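Kitchen automation at Gurnville: staff questions, staff answers

Last updated in June by the staff side of the Gurnville kitchens group. Management has its own FAQ on the intranet. It is shorter than this one and a good deal more cheerful.

What is being brought in?

A pair of robot arms from a supplier called Gandier, working together over one table. Pikgate, which holds the catering contract here, calls the system Simon. The plan is for Simon to handle plates and mugs after they come out of the dishwasher: pick them up, put them in racks, and lay out clean items for the next service. The slides we were shown in the spring also mentioned "light food handling." When we asked what that covered we were told it was a later phase.

Why is it called Simon?

We asked. It was picked before anyone on our side heard of the project. Some of us would prefer to call it the arms, and we do that through the rest of this page.

Is this replacing anybody?

Pikgate's written answer is that "no current role is removed as a result of the pilot." Read that slowly. It covers current roles, and it covers the pilot. It says nothing about posts left empty when someone leaves, or about what happens once the pilot is over. Two evening positions on the dish line have been vacant since winter and have not been advertised. We have been told this has nothing to do with the arms. We have asked for that in writing too and will put it here when we get it.

How much work are we talking about?

The main kitchen sends out 3000 plates on a full day, counting all three services. In the test we were given figures for, the arms racked 57 plates in an hour with a technician standing next to them. One person on the line does 255 in the same hour, and also scrapes, stacks and answers the phone. Gandier says the speed will go up. It may well. The business case we saw used the future speed and left the present one in a footnote.

Don't the arms work through the night, though?

That is the argument we hear most. A slow machine that never goes home can catch up with a fast person who does. But the dishwashers are shut off at 10 p.m. and the kitchen is locked, so somebody would have to load them, run them and be in the building. If the plan is a night shift of one person minding a machine, we would like to discuss the plan under that name. Working alone at night in a kitchen is a serious matter and has its own rules.

Who trains the arms?

Gandier's people, for the most part, and then us. Under the current proposal, line staff spend part of a shift moving the arms through a task by remote control so that the software can learn from it. Several people who tried it enjoyed it. It is also skilled work, it is tiring on the shoulders, and right now it is paid at the ordinary line rate. Our position is that if your way of stacking a plate is being recorded so that a company can use it afterward, that is a different job from stacking plates, and the pay should show it.

Are we being recorded?

Yes, during training sessions. Cameras are pointed at the table, and hands and voices can be picked up. Pikgate says the recordings will not be used to judge anyone's performance. The consent form does not say that. It says recordings may be used "to improve operations," and we can think of a lot of things that would fit under those words. You do not have to sign it. If a supervisor tells you otherwise, write down the time and what was said and come to us.

Can I be moved off the line if I say no?

Not as a punishment. Your supervisor can still change your station for ordinary reasons, and we know how that can look. Keep your old rota.

Is it safe to stand next to?

The arms move slowly and are meant to stop when they meet resistance. We have watched one do so against a stack of trays. We have not seen the full risk assessment for a wet floor, a crowded aisle and a person carrying a hot pan behind their back at noon. Until that has been shared, our advice is to stay out of reach whenever the arms are powered and to ask where the stop button is before you start. If the person in charge has to look for it, leave.

What can they do today?

Less than the video suggests. The video is edited. In the live session we sat through, the arms picked up dry plates and mugs from a tidy table with plenty of room between things. That is real, and some of us were impressed by how gently a gripper can close on a rim. It has little to do with a rack of 40-degree plates with egg on them. We asked to see wet plates and were told that was on the list. We asked about bowls nested inside each other, chipped rims, and the thin saucers that stick together. Also on the list. 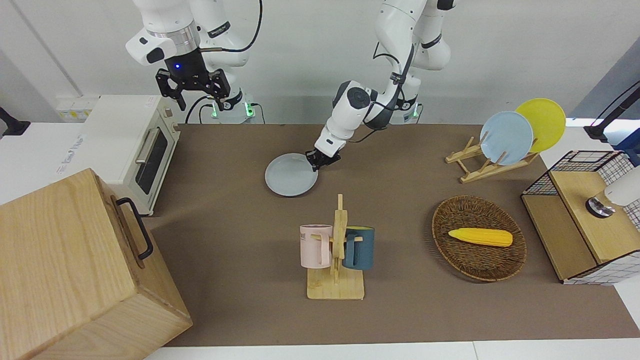

Breakage came up as well. Pikgate counts a breakage by hand as staff error and a breakage by the arms as "learning data." We would like one column for both.

Who fixes it when it stops?

During the pilot, a Gandier technician. After that, the draft contract says "trained site personnel," meaning whoever is nearest. The training is half a day. Nobody's job description mentions it and there is no allowance for it. In practice, when the arms stop in the middle of service, the line will do the plates by hand as before, with less space because the table is in the way.

Will the job get easier?

Possibly, in places. Lifting wet racks all evening hurts wrists and backs, and plenty of us would be glad to hand that part over. The trouble is that the pilot leaves the lifting with us. The arms start from the table, after a person has carried everything to it. If Pikgate wants our support, a machine that takes the heavy rack out of the washer would get it quickly. We suggested this at the first meeting and it was minuted as "feedback."

Is the staff side against automation?

No. The conveyor was automation, and so was the tray return, and few people want to go back to the carts. Those did one job and we could see them do it before they were paid for. With this one we are being asked to take the results on trust while also supplying the training.

What have we asked for?

The risk assessment, complete. A separate rate for training sessions. A consent form that says what the managers say out loud. A date by which the two evening posts will be filled. A test with dirty, wet dishes during a real lunch, with staff present and the numbers posted on the board by the time clock the same day.

So far we have a yes on the board.

How do I send a question?

Put it in the box outside the locker room or tell your shift rep. You can leave your name off. Questions about pay go to payroll first, and if you hear nothing back in two weeks, bring us a copy.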